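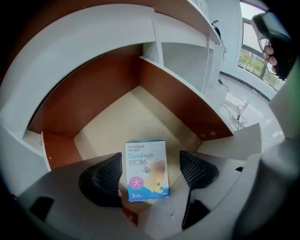
Issue 9, page 2

The grippers went quiet at 2 in the arvo, right when I had the bandages lined up. Zolo was meant to learn tidying from my hands, so all I had to do was put little boxes away, over and over, 1,000 times for Lakora. Easy money, I thought! Then the right fingers clamped and wouldn't let go. I squeezed the trigger, shook it, said a few words my mum wouldn't like (sorry, Mum) and still nothing.

The manual said to wait 300 seconds. I waited. I had a good look at the flowers on the desk and wondered if they ever got dusted. 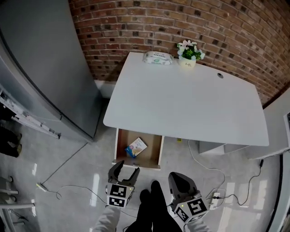
Then the fingers sprang open by themselves - bang - and I yelped so loudly the neighbour's dog started up. There was a red pinch mark across my thumb, nothing worse. I rang the Mekix help line and a very cheerful recording asked if the fault was still happening. I said no. It asked if anyone was hurt.

I looked at my thumb, then at the bandages, and said I'd ring back.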